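Galerie, salle de Rillutport, février. Mis en ligne vite fait entre deux services, je complèterai samedi.

Petit rappel pour ceux qui arrivent : Travunmont fait de la restauration d'entreprise, 2 sites, et depuis l'automne on prépare le passage du dressage des tables et du débarassage au robot. Projet Grideo. Pour l'instant c'est nous qui faisons les gestes, pince en main, et le robot apprend dessus. Objectif : 2,000 gestes enregistrés par poste. On est 12 en salle, tout le monde y passe.

## Les couverts

Le plus dur pour la main. On croit savoir poser une fourchette, et puis avec deux doigts raides il faut tout reprendre. L'angle, la hauteur, le moment où on serre. Leire Urquijo a tenu le poste toute la matinée, poignet en compote à midi. 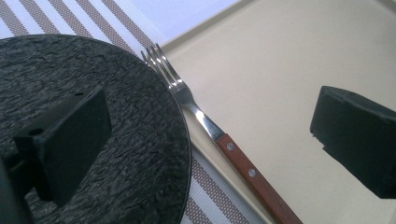
*Fourchette à manche en bois, entre l'assiette noire et le plateau crème. Un doigt de la pince de chaque côté.*

Ce que ça change pour l'équipe, en vrac : moins d'allers-retours, ça oui. Plus de temps debout au même endroit, et ça personne ne l'avait prévu. On a demandé des tapis. Demandé aussi que les séances soient comptées comme du travail normal et pas prises sur la pause. Accordé, par écrit.

## Les plateaux

Autre rythme. Prise large, bord arrondi, il faut venir bien en face sinon ça glisse. Jatoi (le logiciel de suivi) affiche le compteur en fin de séance, 100 prises c'est une bonne demi-journée.

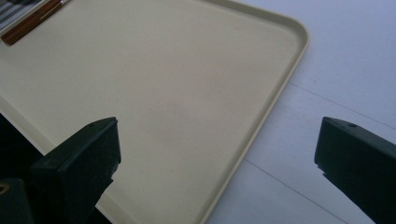 Côté planning, rien de tranché. La direction parle de redéployer deux postes vers l'accueil et le conseil aux convives, Leire est plutôt pour, les anciens de la plonge beaucoup moins. Question des horaires du soir toujours ouverte. Et qui range quand la machine s'arrête en plein service ? Pas de réponse non plus, on la repose à la prochaine réunion.

Formation à la pince pour ceux du soir : inscriptions sur la feuille à côté des vestiaires, amener des chaussures confortable. Les remarques sur le poste couverts, à Leire directement, elle fait remonter.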